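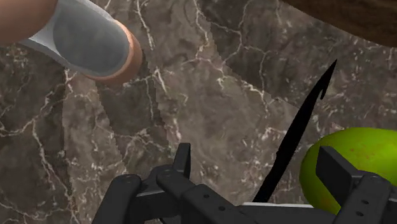
I finally moved all my home backups off the old desktop in the closet and onto a proper little server, and I am so happy with it that I have to write it all down before I forget how I did it! The old setup was a pile of scripts I wrote years ago, and I was scared to touch any of them. Picture a backup folder as mottled as that brown stone, pale veins running every which way, and you have my file tree in December. Three copies of the tax stuff, no copy of the photos (yikes).

Blog > Home Server > Backups

2024-12-21, by the Sotwood blog

So, the new box. I named it Kultava, and it has 2 drives that mirror each other. I went with Pladex for the backup software after trying Rengifo for a week. Rengifo is lovely to look at, but it wanted to rescan everything each time the laptop woke up, and my laptop wakes up a lot. Pladex only looks at what changed. The first full run took most of a night and copied 131 GB, and the next one was done in 25 seconds. I ran it again just to watch it! 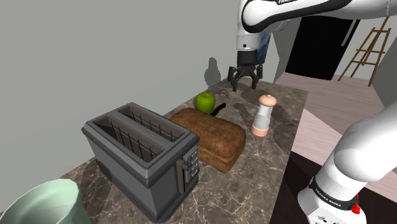

Toaster, bread and a green apple on the counter.

Restoring is the part I really wanted to get right. I made a junk folder with 89 files in it, backed it up, deleted it and pulled it back onto a different machine. Every file opened. The dates on them came back right too, which my old scripts never managed (they stamped everything with the day of the restore, so sorting was hopeless).

One thing to watch for: Pladex skips hidden folders unless you check the box under Sources, then More. I missed it the first time and my mail settings weren't in there. Also, write down the passphrase on paper before you start the first run. You can't change it later without starting over, and I have now done that whole first night twice.

Next up is a copy that lives outside the house. I'm thinking of a small drive at my sister's place, swapped once a month, but if you have a setup you love, please tell me about it!

Contact | © 2024 Sotwood | Back to top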